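Print this page | E-mail this page

Trurivberg Technical College
Final project report, Automation and Control
Ezequiel Barrera

Teaching a Two-Arm Cell to Plug In a Cable: Hand Guiding Compared with Remote Control

1. Background

Small connectors are still mostly plugged in by people. The parts are stiff in one direction and floppy in the other, and the position of a loose wire is hard to work out in advance. Writing a fixed program for this kind of job takes a long time, and it has to be changed when the board is changed.

The other way is to show the robot what to do and let a learned controller copy it. There are two common ways of showing it. In hand guiding, the person holds the arm and moves it through the task. In remote control, the person moves a separate device and the arm follows. My project compared the two on the same task, using the two-arm cell at the Vultbridge laboratory. The recording software is called Picard. It was written by earlier students and I changed only the parts that store the joint positions and the gripper opening.

2. The task

The task was to bring a thin lead to a header on a circuit board, line up the connector and push it home. The board was called Valo in our notes, after the project it was left over from. One arm works on the lead and the other is kept close to the board, where it can steady it if the push moves it.

I split each demonstration into four stages: approach, line up, push and let go. The stages were marked by pressing a foot pedal. Without these marks it was very hard to tell afterwards where a demonstration had gone wrong, as most of the failures happened in the last two centimetres.

3. Method

Hand guiding was done with the arm in its free-moving mode. The first problem was that a person has only two hands. When I guided one arm properly I could not guide the other, so the second arm had to be placed first and locked. The second problem was the force reading. When somebody holds the arm, the sensor at the joints measures the person as well as the contact with the board, and I did not find a good way to separate the two.

Remote control used a pair of hand-held devices, one for each arm. Both arms could then be moved together. I set the motion scale so that a large movement of the hand gave a small movement of the gripper, and this made the lining up much easier. The drawback is that the operator cannot feel the board. I pushed too hard many times in the first practice runs, and a limit of 15 newtons was added in the software after a header was bent.
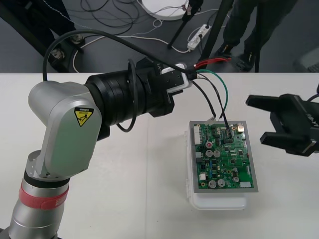 Figure 1. The two arms at the circuit board, with thin wires running from the bracket at the left gripper.

Cable routing turned out to matter more than I had planned for. A cable with too little slack pulls on the wrist when it turns, and the operator corrects for the pull without noticing. The correction is then recorded as part of the task. From the second week I checked the loops before every session and moved both arms through their full range once before recording.

The position of the board was changed by a small amount between demonstrations so that the controller would not simply learn one fixed path. I did this by hand against a paper template. A proper fixture with set positions would have been better and I would make one if I did the project again.

4. Recordings

The plan was to collect 1000 demonstrations in total. I reached 981. Of these, 671 were made by remote control and 310 by hand guiding. The numbers are uneven because hand guiding was slower to set up, and my arms became tired after a long session. Late in June I stopped hand guiding altogether and used the remaining laboratory time for remote control.

To make the comparison fair, both controllers were trained on 310 demonstrations, with the remote control set picked at random from the larger group. Demonstrations in which the connector was dropped were left in if I had picked it up again and finished the task.

5. Results

The controller trained on hand guiding made smoother approaches. It reached the board along a short path and seldom stopped on the way. It was weaker at lining up, and often pushed while the connector was still tilted.

The controller trained on remote control was slower and made many small stops, which I think are copied from me. I tended to pause and look at the connector from the side before pushing. It finished the task more often, and when the first push failed it would sometimes back off and try again. The hand-guided controller almost never did this, and there were very few second attempts in its training data.

Both controllers did badly when the lead started with a twist in it. I had straightened the lead before most recordings, so neither of them had seen enough of that case.

6. Further work

The obvious next step is to add some touch feedback to the hand-held devices, even a simple vibration when the force rises. I would also like to try a mixed set, with the approach guided by hand and the last two stages done remotely. Picard can already join recordings at the stage marks, but I did not have time to test whether the joined motions are smooth enough to train on.

All the work was done by one operator. A second person would pause and push in different places, and the results may not be the same.

Contact | Copyright Trurivberg Technical College | Back to top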